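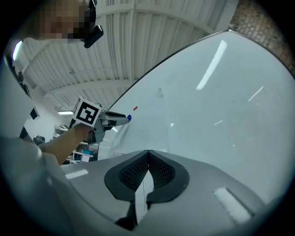
The case against the wipe-clean everything

At some point in the past decade, somebody decided that every surface in a working room should be glossy and white. Shelves went first, then cupboard doors, then the big curved panels that now wrap counters, machines and half the walls in any shared workshop with a bit of grant money. I've spent enough afternoons around them to have stopped believing the brochure.

The brochure says they're easy to clean. Grunero, who sell a lot of this stuff, use the phrase three times on one page. What they mean is that one wipe will shift a mark. They leave out that you'll see every mark, from every angle, from across the room, and so you'll be wiping all day. A scuffed timber bench takes a thumbprint and says nothing. A glossy white panel under fluorescent tubes shows you the thumbprint, the smear from the cloth you used on the thumbprint, and the tube itself, stretched into a long white streak that moves when you do.

Try checking one for damage. You bend down, you tilt your head, you chase the reflections across the curve, and you still can't say if that pale line is a scratch or the ceiling. A friend who refinishes these things for a living keeps a torch in his pocket for the job, and he still misses some. Matte grey would tell you at a glance.

Then there's colour. People say white makes a room feel bigger. Fine, in a hallway. In a workshop with a white ribbed ceiling and white shelving it mostly makes the room feel like the inside of a fridge. Give me brick. Brick has been doing the same job for a very long time, it goes with anything, and I've never once seen a person on a stepladder buffing it.

I put some of this to the showroom at Rolto last October and was told that customers ask for gloss. I'm sure they do. They ask for it standing in a showroom, where the panels are wiped before opening and nobody is carrying a toolbox. I asked to see one that had been in use for a few years and was offered a catalogue.

The money deserves a look too. A local Tessier dealer quoted me $1000 for a curved gloss panel and $200 less for the same shape in a plain satin finish. So you pay extra for the finish that needs more looking after. You can buy their polish as well, naturally.

I'll grant one thing. In a room where hygiene matters, a hard, smooth surface makes sense, and I wouldn't want my dentist working off a plank. But most of the rooms getting this treatment are sheds with better lighting. The shelves fill up with odd boxes within 3 weeks, as shelves do, and the pristine look everyone paid for is gone before the first invoice is due.

Darkow still make a dull, slightly textured panel in the colour of porridge. It's at the back of their range, past the gloss, and you have to ask for it. I'd ask.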